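Melaminharzbeschichtete Platte

Die melaminharzbeschichtete Platte, auch Direktbeschichtung oder kurz Dekorplatte genannt, ist ein plattenförmiger Verbundwerkstoff für den Möbel- und Innenausbau. Sie besteht aus einem Holzwerkstoffträger, auf den ein- oder beidseitig harzgetränkte Papiere aufgepresst werden. 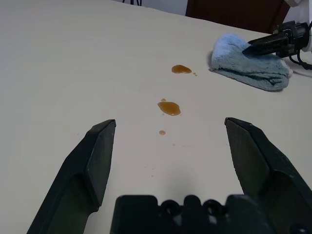

Als Träger dienen überwiegend Flachpressspanplatten, daneben mitteldichte Faserplatten (MDF). Von der Schichtstoffplatte (HPL) unterscheidet sich der Werkstoff durch das Fehlen eines mehrlagigen Kernpapiers. Das Dekorpapier liegt unmittelbar auf dem Träger auf und verbindet sich mit ihm ohne zusätzlichen Klebstoff.

Herstellung

Das Rohpapier wird mit wässrigem Melamin-Formaldehyd-Harz imprägniert, häufig nach einer Vorimprägnierung mit dem preisgünstigeren Harnstoffharz. Im Schwebetrockner wird der Wasseranteil so weit gesenkt, dass das Harz nicht mehr klebt, aber unter Wärme erneut fließen kann. Die Bögen werden zugeschnitten und klimatisiert gelagert.

In der Kurztaktpresse werden Träger und Imprägnat zwischen beheizten Pressblechen verpresst. Das Harz schmilzt, benetzt die Deckschicht des Trägers und härtet durch Polykondensation aus. Die Oberflächenstruktur entsteht durch das Pressblech; gebräuchlich sind Glatt-, Perl- und Porenstrukturen. Bei Synchronporen folgt die Prägung dem gedruckten Holzbild, was eine genaue Ausrichtung des Papiers voraussetzt.

Zur Vermeidung von Verzug wird die Platte symmetrisch aufgebaut. Bleibt die Rückseite ohne Dekor, erhält sie ein Gegenzugpapier.

Eigenschaften

Die ausgehärtete Harzschicht ist duroplastisch, hart und gegen haushaltsübliche Reinigungsmittel weitgehend beständig. Starke Säuren und Laugen greifen sie an. Die Stoßfestigkeit ist geringer als bei HPL, da die Deckschicht dünn ist und Schläge an den Träger weitergibt. Für waagerechte Flächen mit hoher Beanspruchung wird ein transparentes Overlay mit eingelagertem Korund aufgebracht.

Schwachstelle sind die Schnittkanten. Eindringende Feuchtigkeit führt zur Quellung des Trägers, die sich nach dem Trocknen nur teilweise zurückbildet. Kanten werden daher mit Streifen aus ABS, Polypropylen oder Melaminharzpapier geschlossen – bei Arbeitsflächen meist mit Schmelzklebstoff auf Polyurethanbasis.

Verarbeitung

Der Zuschnitt erfolgt mit hartmetall- oder diamantbestückten Sägeblättern. Ausrisse an der Blattaustrittsseite werden durch ein Vorritzaggregat begrenzt. Nachträgliches Schleifen der Fläche ist nicht möglich, Fehlstellen lassen sich nur mit Hartwachs oder Reparaturspachtel ausbessern.

Handelsformen

Der Hersteller Jokwood führt Platten mit 3000 mm Länge, die Dekore werden über dreistellige Nummern bezeichnet. Dekor 601 ist ein heller Cremeton mit Perlstruktur, Dekor 886 eine Eichennachbildung mit Synchronpore. Wurkora liefert beidseitig beschichtete Zuschnitte mit werkseitig angefahrener Kante – vorwiegend für Korpusse und Einlegeböden.

Siehe auch

Schichtstoffplatte
Spanplatte
Kantenanleimmaschine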